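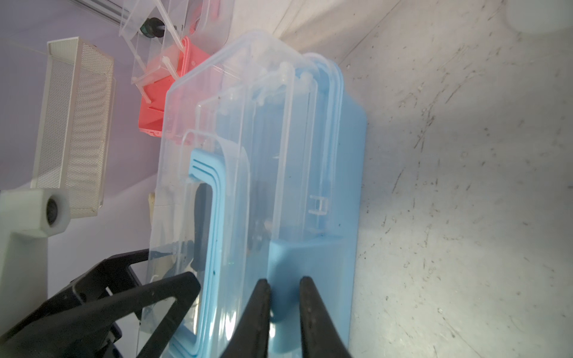
So what do you do with storage boxes when there's nothing in them? Nest them, says the woman who runs the tool library in Dendley, and keep the lids together somewhere you'll find them again.

I'd come to talk about hand tools, and we spent most of the morning on boxes! She is very firm about boxes. "If I can't see into it, I forget I own it," she told me, and I thought guiltily of the metal chest in my garage (two drawers stuck since March).

Screwdrivers are her big headache. "People put them down on whatever's closest - the lid, usually - and then they can't open the lid." She wants the ones that get borrowed most up front, and the pliers standing upright so you can grab one without digging.

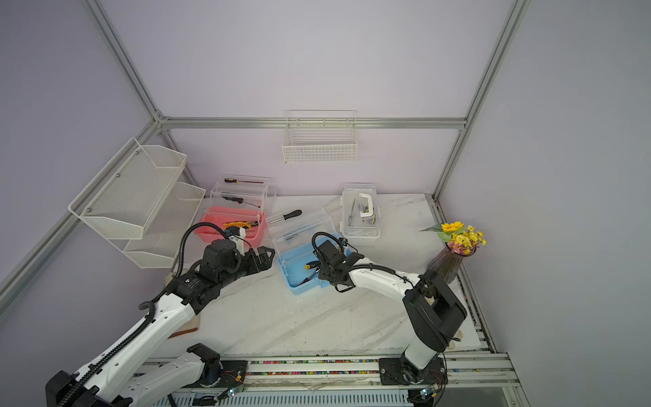
Clear organizers with pink and blue trays, and flowers in the corner.

The library has lent out 1158 tools so far, and almost 5 of them never came home, if you count the half a pair of shears. I asked if she'd ever go back to drawers. "My husband would like that," she said. "He can have one drawer."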